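Slimming supplements and herbal weight-loss tablets: your questions

These are the questions that come in most often through the Cleltlow contact form, with the answers as I would give them across a kitchen table. I don't sell tablets, and I take no money from anyone who does. If you want to be told that a capsule will sort things out while you sleep, plenty of other pages will do that for you.

Do herbal slimming tablets work?

Mostly no, or so little that you would struggle to notice. When a herbal product is tested properly against a dummy tablet, the difference over a few months tends to be small, if there is one. Many products on the shelf have never been tested in that way at all. The single ingredient may have been, at a different strength, in mice, and the label leans on that.

But my friend lost a stone on them.

I believe she lost a stone. I would want to know what else she changed that month. People who buy slimming tablets have usually just decided to eat less, walk more and stop finishing the children's chips. The tablet gets the credit because it cost money.

What does "helps support a healthy metabolism" mean?

Very little. "Supports" and "helps maintain" are words chosen because they are hard to pin down. Read the sentence again and ask what would have to happen for it to be false. If you can't think of anything, it isn't telling you much.

The website says 3,263 customers were satisfied. Isn't that good evidence?

A reader sent me this one from the Multura page, and it is a nice exact number, which I suppose is the point of it. How many bought the product? How many were asked? Were they asked after a week or after a year? Satisfied with what — their weight, or the speed of the delivery? The page doesn't say. Without the number who were unhappy, or who never replied, you can't do anything with the figure.

Is "detox" a real thing?

Your liver and kidneys deal with waste all day and don't need a tea to remind them. Many detox teas contain senna or another laxative. You will weigh less the next morning because you have lost water and whatever was in your gut. Have a glass of water and a proper dinner and it comes back. Used for weeks on end, laxatives can upset your body salts and leave your bowel in a worse state than it was before you started.

Are fibre capsules any different?

A bit. Some kinds of fibre swell with water and can help you feel full. You have to take them with plenty to drink, as they can cause choking or a blockage if you don't, and anyone who has trouble swallowing should leave them alone. You could also eat beans, oats and apples, which are cheaper and taste of something.

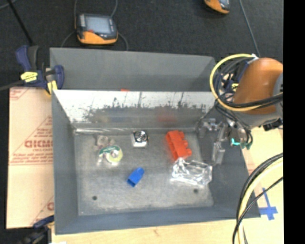

Digby Tomoana wrote in to say that I am too hard on fibre. He has taken the Viltthorpe powder before his evening meal for 2 months, he says he picks at food less afterwards, and he would like it noted that he has no interest in oats.

Fair enough, and noted. Feeling less hungry is worth having. I would still ask him to try a fortnight without it and see whether he can tell.

It's natural, so it must be safe?

Foxglove is natural. Anything strong enough to do something useful in the body is strong enough to do something you didn't want. Green tea extract in concentrated form has been linked to liver injury in a small number of people. Bitter orange can push up the heart rate. St John's wort, which turns up in some "mood and appetite" blends, can interfere with the contraceptive pill, blood thinners and a long list of other medicines.

Should I tell my doctor or pharmacist what I'm taking?

Yes, and take the packet with you. Saying "it's just a herbal thing" doesn't give them much to go on. This matters more if you are on regular medicine, pregnant or breastfeeding, due to have an operation, or have trouble with your heart, liver, kidneys or thyroid. Pharmacists are good at this and you don't need an appointment.

What should I look for on the label?

The full name of each ingredient and how much of it is in one dose. A batch number. An address you could post a letter to. Be wary of a "proprietary blend", where you get one total weight — 652 mg, on the Salehi tub I have in front of me — and no idea how it is shared out between the nine plants listed underneath. It could be nearly all the cheapest one.

I've seen tablets online that promise fast results. Are they dangerous?

Some are. Products sold as herbal have been found to contain prescription drugs that were never mentioned on the label, including sibutramine, which was withdrawn in the UK and Europe over heart risks. If a "herbal" tablet works startlingly well, be suspicious of it. A racing heart, chest pain, fainting, yellow skin or eyes, or very dark urine means stop taking it and get medical help at once.

What about the money-back guarantee?

Read it before you pay. Shona Grimshaw asked for her money back after finishing a course and was told the claim had to be made within 45 days of ordering, with the tubs unopened. I'm not sure how anyone is supposed to find out that a tablet doesn't work without opening it. Check also whether your "free trial" is really a monthly payment. Several are, and stopping them takes longer than starting them.

Are the new weight-loss injections the same sort of thing?

No. Those are prescription medicines which have been through large trials, with known effects and known side effects, and they should only be used under a prescriber's care. Patches, drops and gummies that borrow the name or claim to do "the same job naturally" have not been through anything of the kind. I would treat the comparison as advertising.

So what do you suggest instead?

Dull things. Regular meals, more vegetables, less drink, some walking, enough sleep. A talk with your GP if your weight has changed and you don't know why, or if eating has become something that frightens you. Many areas have free local programmes, and the practice nurse can tell you what is running near you.

Can I send in a product for you to look at?

Send the name and a clear copy of the ingredients list through the contact form. Please don't post me the tablets. I read everything that comes in, though I'm slow in June, and I can't advise on your own medicines.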